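Notes for the Clutavier cell, the two-arm one with the plant props. I keep this README next to the configs because I got tired of answering the same questions over chat (hi, Nikola!). It covers how the cell goes together, what I check before a session, and the fixes I've had to make more than once. Last proper pass through it: October 27, 2022.

## The cell

It's an extrusion box, open at the front, with a marble-look top and leafy wallpaper on the walls. Both arms sit on the rail along the near edge, one at each end, and each has its own wrist camera. The top came from Clanton and it's shinier than I'd like. Kikby cut the rail for us and they cut it well, so please don't go filing the ends!

## Config layout

- `cell/arms.yaml`: joint limits, home pose, gripper travel
- `cell/cams.yaml`: exposure and focus for the fixed and wrist cameras
- `cell/props.yaml`: the props for each setup
- `logs/`: one folder per session, plain text, don't rename them

The release has 457 episodes, and 217 of those were recorded after I rerouted the cables. If you're comparing joint currents between the two groups, keep that in mind. The older runs have a bit more drag on the wrist joints and it does show up in the plots. 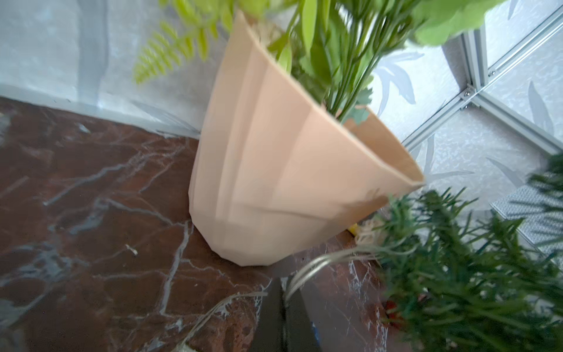
Wrist camera focus is the setting people fiddle with most, and I wish they wouldn't. I lock it for the working height of the fingers and let the rest go soft, so leaves right next to the lens will smear when the arm moves. What I care about is whether I can follow a thin thing across the table. That transparent wire looping over the marble is my favorite test for this, pale and shiny on top of white veins, and if you can trace it past the vase you're in good shape. If you can't, drop the exposure before you touch the focus ring. Fingertips should stay in view at the bottom too. When they go missing, the mount has slipped, and you need to redo the hand-eye calibration after you tighten it.

## Before a session

1. Power on the arms one at a time, left first. Both at once trips the supply about one morning in three.
2. Look at the status lights on the joints and wait until they settle.
3. Home both arms with the props off the table.
4. Run `check_reach --slow` and keep a hand near the stop.
5. Set out the props from `props.yaml`, then grab a reference still from the fixed camera.

Step 3 gets skipped all the time (by me too, sorry). Homing swings the wrists low on the way in, and a tall plant is exactly the wrong height.

## Cables

The conduit needs slack at the wrist and almost none along the link. My first try was the other way around and the left arm kept faulting near full reach. These days I leave a big lazy loop off the wrist, then tie it down along the white link, snug enough to hold but loose enough that I can still twist the conduit by hand.
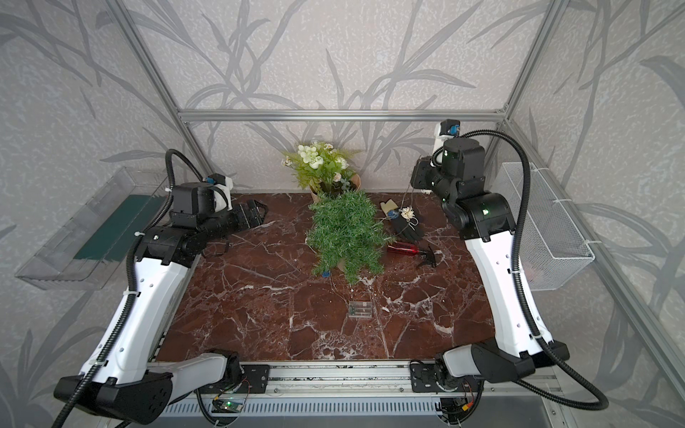
Once the ties are on, move the arm through its whole range with the motors off and listen. A creak means the conduit is rubbing, and you'll want to shift the nearest tie a little toward the base. I go through the ties after every 17 sessions and swap any that have gone stiff. Trim the tails flush while you're at it, they're nasty on the knuckles.

The wiring under the rail is less forgiving. Support the little board with one finger when you unplug anything from it, and don't pull on the wires themselves. I've resoldered that thing once and I don't want to do it again!

## Mounting plates

Each arm base stands on a black plate on the rail. If the arms disagree about where the middle of the table is, check the plates before you go blaming the software. I lost most of an afternoon in October to a plate that had crept a hair to one side. Tighten the bolts crosswise, a bit at a time, then rerun the calibration for both arms even if you only touched one.

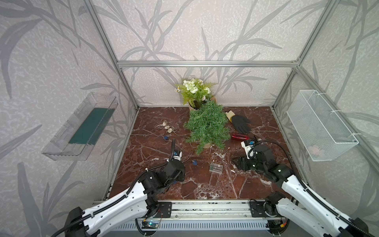
*Fixed camera view: both arms on the front rail, battery box at center-front.*

Light strings and their battery boxes are a pain for planning, by the way. The wire hardly registers in depth, so the planner will happily go straight through it. I mark a keep-out strip in `props.yaml` by hand. It's ugly and it works well enough.

## Gripper fingers

Spare fingers are in the Mac Carthaigh drawer, in bags of 4. Swap them in pairs. A worn finger next to a fresh one closes crooked, and soft stuff like a glove cuff rolls out sideways. After a swap, set the zero with the gripper fully closed and save it to `arms.yaml`, otherwise the old offset comes back at the next restart.

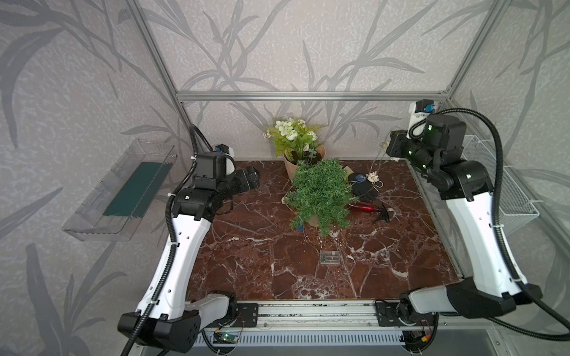 Nikola Dimitrov wrote back on the last version to say that the zero should be set twice, once cold and once after ten minutes of motion, and that the second value is the one worth saving. He'd also like the slow reach check to run after every finger swap, even a quick one. I tried it his way for a week and the closing error got smaller, so that's the procedure now.

## Still open

- The left arm drifts a little at home pose after long runs. Restarting its controller clears it, no idea why yet.
- `cams.yaml` still has the old exposure for the fixed camera commented out. Leave it in until I've finished reprocessing the early episodes.
- I need to order more zip ties, the narrow ones.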